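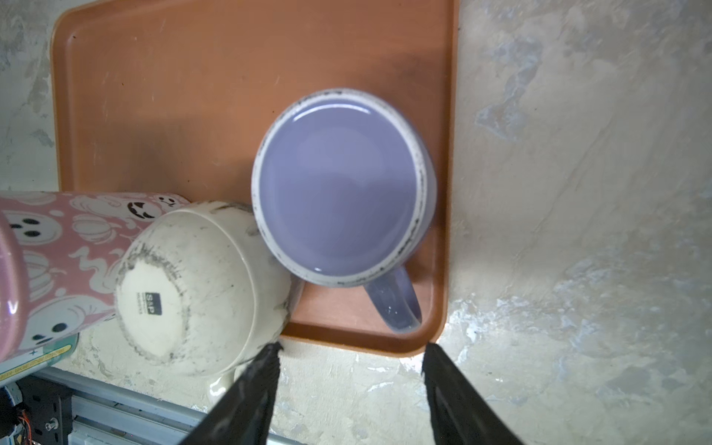
I think I've finally worked out what I want to hang in the Morkcombe show, and it only took me most of January and a truly silly amount of tea. It's going to be the salt marsh pieces, the ones made with mud pigment from the creek, and I'm going to hang them low so people have to bend down to look. I went round and round on color this morning. The mud dries to such a flat brown, and I kept wanting something next to it that wasn't pretty-pretty. Then I looked at my purple mug on the orange tray, with all that blotchy gray concrete around it, and thought, well, there you go! Dusty lavender against terracotta, and the gray doing the quiet work. I mixed a swatch before lunch and it's very nearly right (a touch too pink, I'll fix it tomorrow).

The Szabo Gallery people want 9 pieces and I have, um, 84 sheets. Most of them are bad. I laid them out on the studio floor and walked up and down in my socks pulling out anything that looked like a postcard. Got it down to around 40 and then had to stop and eat toast.

The bigger worry is the wall text. I want it to say plainly that the marsh is being filled in for the Neltov road, and that there's a public meeting, and where to write. The gallery would like it "a little softer." I don't know. I've done soft! I did soft for years, lots of misty water and birds, and people said how peaceful and bought one for the bathroom. If somebody leaves with a pigment smudge on their sleeve and the address of the county office, I'll be happy.

Clinura emailed about the frames too. They can do 70 dollars each if I take the plain ash, which I will. Need to answer them tonight before I lose my nerve about the whole budget.

Rain on the skylight now. Two jars of mud still need straining and I can smell them from here.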